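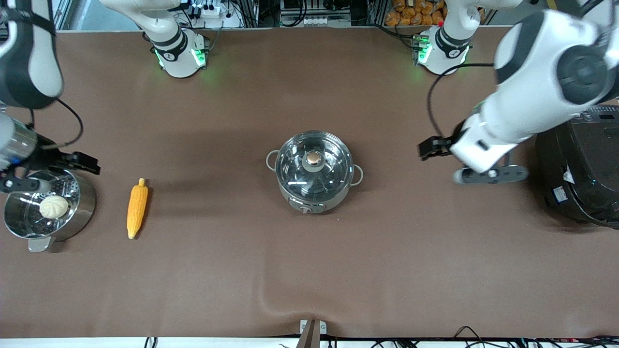
Chapter 4
Cooking with Steam

Steam is one of the gentlest ways to prepare food. The water boils below, the food sits above it, and the two do not touch. For this reason a bun stays soft and white, and corn keeps most of its sweet taste.

In this chapter you will learn to choose a pot for the work, to judge the level of the water, and to know when the food is ready. We begin with filled buns, as they show mistakes very quickly. If drops of water fall from the lid, the skin of the bun becomes spotted. If the buns stand too close, they grow together and tear when you separate them.

The author of this chapter, Hae-won Myung, learned steaming in her aunt's small restaurant, the Hyun, where the first pot went on the stove before 3 in the afternoon. Her notes are the base of the recipes on page 317.

Before you start, please read the list of words.

Insert: the part with holes on which the food rests.
Pleat: a small fold in the dough that closes the bun.
Resting: the time the dough needs before it goes into the steamer.

You will need these words in Exercise 2, where you prepare corn and buns for the same meal and write down the time for each.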